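Sternelau Desk Top, Two Months In

I bought the Sternelau top in August to replace a glass one that showed every fingerprint. It's sold on its own or with legs. I got it on its own and put it on the steel frame I already had.

It came flat in one box with foam on the corners. The screw holes are not drilled, so you have to mark and drill them yourself. With Margareta Surdu holding the frame still, that was an evening's work. The sheet inside tells you to go slow and put tape on the bit for depth, and I'd do both. Two of my marks were off by a hair and I had to widen the slots in the frame to make up for it.

Finish: a clear matte coat, smooth to the hand. Coffee wiped off after an hour. A hot mug left a dull ring that faded by the next morning. Ballpoint took some rubbing with a damp cloth. I use a mat for cutting and haven't tested it without one.

Strength: the maker rates it for 100 pounds spread out. I have two monitors on a clamp arm at the back, and it doesn't bow. The clamp did leave a small dent on the underside — put a scrap of cardboard in there first.

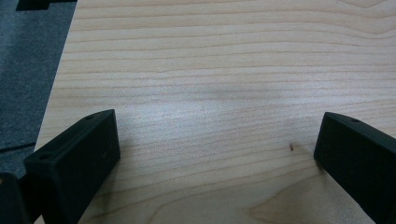

Color was my main worry when ordering, as the shop photos make it look close to yellow. Mine is a pale blond with a little pink in it, and the grain runs in fine lines the whole way across. Some of the lines are straight and others wander, with a swirl in one spot where the wood turns a touch more orange. I like that spot. If you want an even surface, ask the shop which board you're getting. Against my dark gray carpet the light wood looks good, and the cut edge is straight and clean. It does catch some glare.

Shipping was slow and the tracking page never updated. Ebere Nwosu at the shop answered my email on a Tuesday and the box came two days later.

I'd buy it again at the sale price. At full price I'd look at the Bedoya first — it comes with the holes drilled.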